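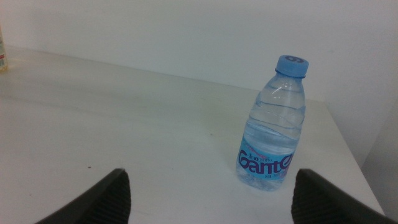 Hand Hygiene Working Group — Minutes, September

1. Audit results
Allmont reported 833 observations across 6 wards. Crabtree was short of its target again and will repeat the audit next month.

2. Dispensers
Clenero units are now fitted on both surgical floors. Two were leaking — facilities to replace the seals.

3. Training
Clasport staff may join the Allmont refresher. Sign-in sheets go to the ward office.

4. Next meeting
October, 2 p.m., Allmont site.

Recent items
Minutes, August
Glove ordering update
Ward cleaning schedule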